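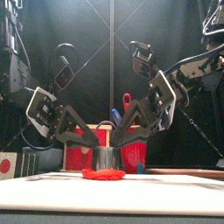
Fault testers wanted, Helusdale – Plosard two-arm cell. Left gripper dropped out mid-grip 8 times in February, no alarm raised. Need people to log faults and hit the stop. 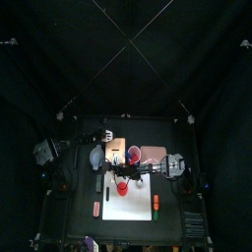 Do I need robot experience?
Training is given on the first shift, stop button comes first.

Pay 100 a shift, lunch incl. Steady hands, closed shoes, no loose sleves.

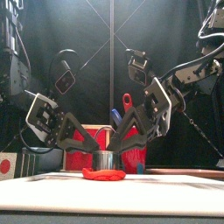

Both arms at the steel cup

Names to Remo Morelli asap – places going quick.
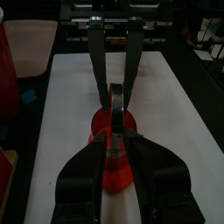
Wrist view, fingers close together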